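The nearly new economy

We are told there is money in the loft. Our writer went looking for it and came back with a roll of parcel tape.

At some point in the past few years the contents of the average family home stopped being clutter and became stock. You will have seen the adverts. A woman in a clean jumper holds up a coat her son has grown out of, taps her phone twice, and the coat is gone. In its place there's a number in green. She looks delighted. Her hall is enormous.

The advert I have in mind is for Grollider, the resale app which spent most of November telling me, on buses and before every video I tried to watch, that the typical household is "sitting on" £3,000 of unwanted things. I have some questions about that figure, and I have been asking them for a while.

Sitting on is a good phrase, to begin with. It suggests idleness, as if the only thing between you and a holiday were your own bottom. It also skips over the difference between what a thing cost, what someone is asking for it and what a stranger will pay for it when the listing has been up for three weeks. Anyone who has tried to sell a breadmaker knows that these are three different sums of money, and that the last of them is often nothing.

The figure comes from a report by Nasiton, a research firm, which Grollider paid for. I read all of it, footnotes included. Households were asked to go from room to room and estimate what their unused belongings were worth. Nobody checked the estimates. The items were not put up for sale. People were asked to guess, they guessed high, as people do about their own possessions, and the average of the guesses went on the side of a bus.

When I put this to Grollider I got a reply saying the research was "designed to start a conversation". Fine, so let's have one.

Into the loft

I decided to do it properly. Over a month I listed 62 items, nearly all of them things my two children had finished with, along with a few of my own that I was tired of dusting. I took the photographs by the window in the morning, as the app's seller guide recommends. I wrote down measurements. I used the word "preloved", and I'm not proud of that. I replied to every message the same day, including the ones that said only "lowest?"

I also kept a note of my time, which is the one thing sellers are never encouraged to do. If you ask people how they got on they will tell you what a thing went for. They won't mention the evening spent finding the missing screw, or the second trip to the parcel locker after the first one was full. My nearest Bindov locker is outside a petrol station on the Treloar road and it seems to be full from teatime onwards.

Books were hopeless. Jigsaws were worse, as buyers quite reasonably want to know that all the pieces are there, and finding out means doing the jigsaw. I did one of them, a harbour at sunset, and it took me two evenings. It sold for £3, less fees.

Clothes went in bundles or they didn't go. Branded waterproofs did well. School uniform did not, because every parent within reach was trying to sell the same grey trousers in the same fortnight.

Then there is children's furniture and children's footwear, the two categories everyone tells you to start with. I'd heard so often that they "fly" that I believed it. A small chair takes up room, costs a fair bit new and is outgrown in no time, so surely there is always somebody with a smaller child who wants it. Shoes are outgrown even faster. The logic is sound, but it applies to every other household on the street as well, and they have all seen the bus.
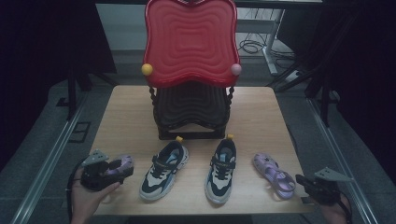

What the shoe fitters say

Footwear deserves a closer look, as it's where the cheerful talk about thrift runs into something more awkward. Wendy Lightfoot fitted children's shoes for many years before she retired, and she has little patience with either side of the argument.

"There are people who'll tell you a second-hand shoe will ruin a child's foot, and quite a lot of them sell new shoes," she told me. "And there are people who'll tell you it makes no odds at all, and they've got a pair to shift."

Her own view is duller and more useful. A pair that was worn to two weddings is one thing. A pair that has done a winter of playgrounds has been trodden into the shape of somebody else's walk, and she wouldn't pay for it. Look at the heel from behind, she says, and put your hand inside. If the insole has a deep print in it, leave it. Wellies she would pass down until they leaked.

None of this can be done through a phone. What you get on the app is the top of the shoe, a size and the words "loads of life left". I bought two pairs during my month, to see things from the other end. One pair was fine. The other had been described as "worn twice" by someone with a relaxed idea of twice, and the seller stopped answering when I asked about it.

Sizes are their own small misery. A ten in one make is nearly an eleven in another, and a child whose feet were a ten when you pressed "buy" may have moved on by the time the parcel arrives. Shops deal with this by letting you swap. A stranger with a spare room full of jiffy bags has no reason to.

The sums

So, how much was I sitting on?

I won't print the full ledger, mainly because my husband has asked me not to, but after fees, packaging and petrol I made enough for a decent supper out for the four of us, with puddings, provided no one had the steak. Set against the hours in my notebook it came to well under what I would pay a teenager to babysit. Most of the money came from a handful of things. The rest of the listings brought in pennies, or sat there gathering little hearts from people who had no intention of buying.

I can hear the objection. It isn't only about the money, it keeps things out of the bin. I would like that to be true and in part it probably is. But my local charity shop takes all the same things, in one trip, with no messages at eleven at night asking if I'd post it to Belgium. What the apps add to the life of an outgrown anorak is a fee, a plastic mailing bag and a van.

There is also the question of what selling does to buying. Several parents I spoke to said they now spend more on a coat or a toy because they expect to get some of it back. Grollider is keen on this idea and calls it "buying with resale in mind". Shops must be keen on it too. If you pay twice as much for a coat on the grounds that you'll recover half, and then the zip goes, you have simply bought an expensive coat. I'd want to see some research on how often the second half of that bargain is kept. The Nasiton report does not go into it.

Who does well

Some people do make it pay. They are mostly not clearing out a cupboard. They go to car boot sales at 6 a.m. with a torch, they know which labels move and they list dozens of things a week. It's retail work, done from a kitchen, with no sick pay. Two of those I met were good at it and enjoyed it. One had stopped, because she said her living room had turned into a stockroom and her children weren't allowed on the sofa.

The app is doing nicely as well, naturally. It takes its slice whether the seller's evening was worth it or not, and it charges extra to push your listing up the page, above those of all the other people who have been told their lofts are full of cash.

I've kept the account open. There are nineteen things left on it, including the breadmaker, which has been reduced twice. Last week I had a message about it, the first in ages, and I stopped making dinner to read it. She wanted to know if I still had the box.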